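Repointing

Repointing is the renewal of the outer part of the mortar joints in a brick or stone wall. The old mortar is cut or raked out to a set depth and fresh mortar is pressed in its place. It is one of the most common repairs carried out on older masonry buildings, and is done for weathering, for appearance, or before other work such as chimney repair or the fitting of new windows. In Scotland and parts of northern England the word pointing is used for both the first finishing of the joints and their later renewal.

Purpose

Mortar is meant to be the weaker part of a wall. It takes up small movements, lets moisture out and wears away before the bricks or stones do. In a sheltered position, lime mortar joints can last well over a century. On chimneys, parapets and walls facing the prevailing wind they wear faster, and the upper courses of a house often need attention long before the rest.

Joints are usually considered due for repointing when the mortar has worn back noticeably from the face of the wall, when it can be scraped out with a key or a blunt blade, or when gaps have opened along the edges of the bricks. Sound mortar is normally left alone, even where its colour or finish no longer matches the surrounding wall. Cutting it out does more harm to the brick edges than leaving it would.

Causes of decay

Frost, driving rain and salts are the usual causes of mortar failure. Leaking gutters and downpipes account for a good deal of local damage, and a vertical strip of washed-out joints often marks the line of a blocked pipe. Garden walls suffer more than house walls as they are exposed on both faces and at the top.

A second group of failures comes from earlier repairs. Hard cement mortar was widely used during the twentieth century on walls first built with lime. Cement mortar sheds water well at first but it tends to crack along its edges. Rain enters through the cracks and is then held in the wall, where it can only dry out through the bricks. The faces of soft bricks may flake off as a result, leaving the cement joints standing proud.

Materials

The mortar for repointing is generally chosen to be no stronger than the original. Three main types are in use.

Lime putty mortar is made from slaked lime and sand. It is soft, slow to harden and suited to sheltered walls of soft brick or stone. Some suppliers sell it ready mixed in tubs.

Natural hydraulic lime is sold as a dry powder and sets partly by reaction with water. It is graded by strength, and the weaker grades are preferred for most house walls. The stronger ones are kept for copings, chimneys and work below ground.

Cement and lime mixes, often called gauged mortars, are used on walls built with modern bricks. A mix of one part cement, one part lime and six parts sand is common for general work.

Sand has a large effect on the finished colour and on how the mortar handles. A well graded sharp sand is usual for lime work, while softer building sand is found in cement mixes. Where a match is wanted, small trial samples are made up and left to dry fully, as wet mortar is darker than it will be later.

Method

Work starts at the top of the wall and moves down. The joints are raked out to a depth of at least twice their height, and not less than 15 mm. Hand tools such as a plugging chisel and club hammer are the traditional choice. Power tools are quicker on hard cement joints but easily cut into the bricks, above all in the short vertical joints, known as perpends. Oscillating tools with a mortar blade are easier to control than a disc grinder.
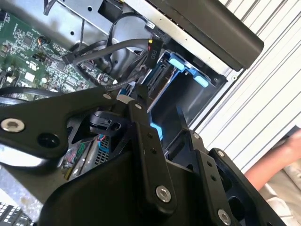
The open joints are brushed clean and dampened, usually the evening before and again shortly before filling. A dry wall draws water out of the new mortar and leaves it weak and powdery. The mortar itself is mixed fairly stiff, so that it can be pressed from a hawk into the joint with a narrow iron without smearing the face. Joints deeper than 40 mm are filled in layers, each being left to firm up before the next is added.

Once the mortar has stiffened it is finished to the chosen profile. Lime joints are often beaten lightly with the ends of a stiff brush, which closes up fine shrinkage cracks and exposes the sand grains.

New lime work needs protection from strong sun, wind, heavy rain and frost. Damp hessian is hung in front of the wall and kept moist for several days. In most of Britain, outdoor lime work is avoided from late autumn until March or later, depending on the district.

Joint profiles

Flush joints are level with the face of the brick and are the plainest form. They suit old bricks with worn edges if the mortar is kept slightly back, so that the joint does not look wider than it is.

Bucket handle joints are shallow and curved, formed with a rounded tool. They are common on houses built after the Second World War.

Weatherstruck joints slope outwards from top to bottom so as to throw off water. In the version with a cut edge, the mortar projects a little over the brick below and is trimmed straight. This finish was popular in Victorian towns and is still often asked for – though on soft or irregular brick it can look heavy.

Recessed joints are set back from the face. They give strong shadow lines but hold water on the brick edges, and are seldom advised in exposed places.

Tuck pointing is a decorative method in which the joints are filled with mortar coloured to match the brick, and a thin raised ribbon of lime putty is then laid along them. It gives the look of very fine brickwork and is the slowest and most costly type to repair.

Example of large-scale work

The Todwood terraces, a group of brick workers' houses beside the former Skotmont dye works, were repointed in lime over several seasons. The houses had been treated with hard cement, and many bricks on the west-facing side had lost their faces. The contractor, Werico, raked out the cement by hand on the front walls and used oscillating tools at the rear. Roughly 2000 bricks were replaced or turned round. A survey by the building conservator Merja Ruotsalainen had recommended a weak hydraulic lime with a coarse local sand, and the same mix was later used on the boundary walls in Mamo Lane, a run of 300 metres.

Costs and regulation

Repointing is priced by the square metre or by the day. Access makes up a large share of the total, and owners often have gutters and chimneys seen to while scaffolding is in place. Lime work generally costs more than cement because of the slower pace and the aftercare.

In England, ordinary repointing of an unlisted house does not normally need planning permission. Listed buildings are treated differently, and consent may be required where the mortar, colour or joint profile would change the character of the wall. Local planning authorities may ask to see a sample panel before the main work goes ahead.

See also

Brickwork
Lime mortar
Rising damp
Spalling
Wall ties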